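The big table, brown paper and a dish of ice

Posted April 12, 2024

I have been meaning to write about table coverings for so long that the note in my phone just says "PAPER!!" and I had to stop and think what past me was so excited about. Then I went to wipe up after lunch and remembered all over again, so put the kettle on, because this one might wander a bit.

For years we were an oilcloth household. My mum had oilcloth, her mum had oilcloth, and when we moved to Jiscombe I bought a length of it with lemons on, which I loved dearly for the first summer and resented for the next six. It went sticky. It cracked along the folds. There was a patch near my end where somebody (me) had put down a hot saucepan, and the lemons there had gone a colour no lemon should be. When it finally went in the bin I didn't want to buy another, and I didn't want a bare table either, with the amount of juice and glue and tomato that gets around in this house.

It was Maxine Tamihana who put me on to brown paper. She does the catering for half the weddings between here and Sidgate, and her prep benches are always covered in it, pulled tight and taped under the edge. I'd assumed it was a catering thing, to do with hygiene rules or something like that. She just likes it. She writes the running order straight on the paper with a fat marker, and when the day's done she rolls the whole lot up with the peelings inside and it goes to the compost. I went home with the end of one of her rolls under my arm and I've been a convert ever since.

What I didn't expect was how much nicer everything looks on it. I'm no stylist, as anyone who has seen my Christmas table will tell you, but food and dishes seem to settle down on brown. White plates look cleaner. Green things look greener. I have a cupboard full of odd bowls from op shops that never went with anything, and they all go with this.

Now, the ice. I promised a few of you after the last post that I'd explain how I do the cold table, and it really is hardly a recipe at all. When it's too hot to cook – and we had plenty of those days this summer – I put out lots of small things and let people help themselves. Cold chicken, pickled beans, a heap of sliced cucumber, bread, boiled eggs if the hens have been kind. And somewhere on the table there has to be a dish of ice. You can stand the butter in it, you can pinch a few bits for your glass, you can hold a piece on the back of your neck when you think your mother-in-law isn't looking.

I used to use a big metal bowl for it, and it was a nuisance. It was too deep, so everything sank to the bottom and you were fishing about up to your wrist, and it took up the room of three plates. A small round dish with a bit of a rim is much better. Fill it, put it down, fill it again when it's gone to water. Pale colours are best to my eye, because the ice looks like something in them. In a dark bowl it disappears and people think you've given them a dish of nothing.
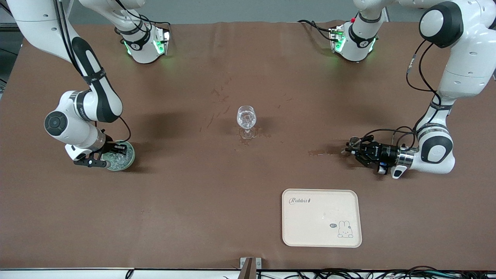
The one thing you do have to make your peace with is the wet. Ice drips, and it drips most when you're carrying it or tipping it, and brown paper shows every drop. You get a dark mark straight away. The first time I laid a table this way I fussed over every spot with a tea towel and only made it worse, as rubbing wet paper takes the surface off and leaves little crumbs all over the place. Now I leave it be. If it's a proper puddle I lay the tea towel on top, press, and lift it away. If it's a streak, I go and have my lunch.

Agnese Vanags from two doors down says she puts a second sheet under the first, wherever the cold dishes will be. I tried that at Easter and she's quite right, it saves the timber. Our table is an old thing with a soft oily finish and it marks if you so much as sigh on it, so under the paper in the middle I've also got an old cotton sheet folded flat. You can't feel it unless you go looking.

A few more bits and pieces that people have asked me:

The paper itself. I buy the plain kraft kind on a roll, the heavier the better. The thin stuff meant for wrapping parcels goes to mush as soon as a glass sweats on it. A roll of 40 metres got us from last July right through to now, and that's with the grandkids drawing on it nearly every weekend.

Getting it flat. It wants to curl back up, of course. Cut it the night before and lay it curl side down with some books on the corners. I've also ironed it, on low with no steam, and my daughter has not let me forget it.

Taping. Tape underneath and never on top, or you'll be picking it off the table edge until the cows come home. I forget this about every third time.

What to put on it. Less than you think! I'm a terrible one for covering every bit of table, and then there's nowhere to put the serving spoon down. These days I start with a small number of dishes spread well apart and see how it looks before I bring out any more. There's nearly always enough. It gives people somewhere to rest an elbow too, and in my family that matters a great deal.

Clear-up is the best part, to be truthful. Dishes off, spoons off (do count your teaspoons, I have composted two), then fold the sides in and roll it from one end. Anything very greasy goes in the bin, and the rest gets torn up for the worms. The table underneath only needs a quick going over with a damp cloth.

Rahel Gruber wrote to ask whether it would work outdoors. It does, with a bit of help – you'll want clips on all four sides and something heavy in the middle, and a full jug is perfect. We had ours lift clean off in a gust in January with the salad still on it, and I'd prefer not to go through that again. The dog was thrilled.

I've a fresh roll in the hall cupboard and it's meant to be warm again on Sunday, so I think we'll have one last cold lunch before the soups start. I'm going to try freezing mint leaves in the ice trays, if I can find the second tray. If any of you have done it with lemon rind, tell me whether you cut it fine or leave it in strips, as mine always floats to the top and freezes in a clump.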